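Subject: Re: [bench] kitting small parts in trays
Date: 2020-07-21
List: Pistwood small assembly list

> We have been keeping boards and solenoids in the same drawer and
> somebody always ends up pulling on a lead to get a part free. How do
> other people lay out a bench for this kind of work? Do you sort
> everything first, or pick from the bags as you go?

We sort first. It takes longer at the start but we stopped losing connectors.

Our layout is a white table with yellow plastic trays around the outside and one steel tray in the middle. One kind of part goes in each yellow tray. Solenoids get their own, boards get their own. The steel tray is the kit tray, and only the parts for the next unit go in it.

The bigger boards don't go in trays at all. We keep those fixed to a flat white panel and do the wiring there. 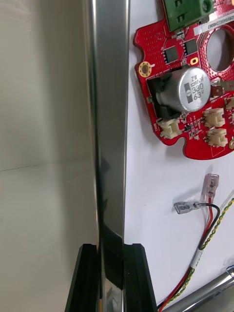 The solenoids were the hard part for us. The last order from Follberg was 600 pieces, and they came in one bag with the leads knotted together. We now separate them before they go anywhere near the bench, and we never fill a tray past one layer. If the leads can lie in their own loops, you can lift one out without dragging its neighbor along.

Round boards are easier, but don't stack them. The capacitors stand up high enough to catch on the board above. 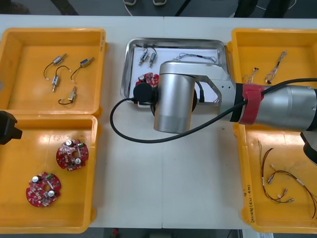 Line the kit tray with plain white paper. Thin black leads are hard to see against steel, and the paper keeps small parts from sliding when the tray is moved. Change the sheet when it gets marked up. A pack of 800 sheets from Skeltari has lasted us a long time — we trim them at the corners to fit.

Harnesses go in last. We tried coiling them with ties and gave up, because cutting the ties was slower than laying the wires out loose. Keep the colors apart if you can, and point the connectors toward the same side of the tray.
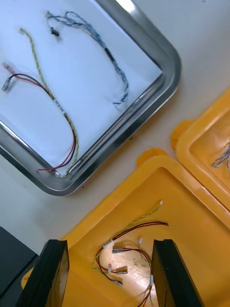

Trịnh wrote back off list to say that loose harnesses are fine for short runs, but anything over 700 mm should still get one tie in the middle, and that twisted pairs need it less than plain red and black ones. I would go along with that. Ours are all shorter, so it hasn't come up.

If you have room for only one change, separate the solenoids from the boards.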